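Write the stop rule down first

Tharushi Sarkar, 2/17/23

Most hospitals that let software take over part of a stitch have a rule about who may switch it on. Far fewer have one about who may stop it, and when. I think that is the wrong way round.

At Fakbridge we read 148 pages of supplier guidance before our trial of the Vustik planner. Stopping got two paragraphs. Both said the surgeon "remains in control", and neither said what that means while both instruments are moving.

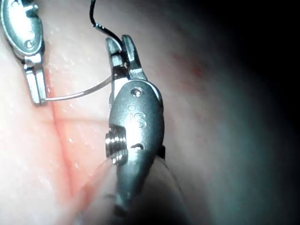

A good rule should name the moments when the machine must wait for a person. Passing the needle is the obvious one. With one instrument holding the curved needle and the other standing with its jaws open, thread between them, the software should go no further until someone at the console agrees. The pause costs little, and it should be logged each time.

Suppliers will say this slows the work. Some of it will be slower. I would still put the waiting points in the contract, in plain words, and have the theatre team sign them off before the October review.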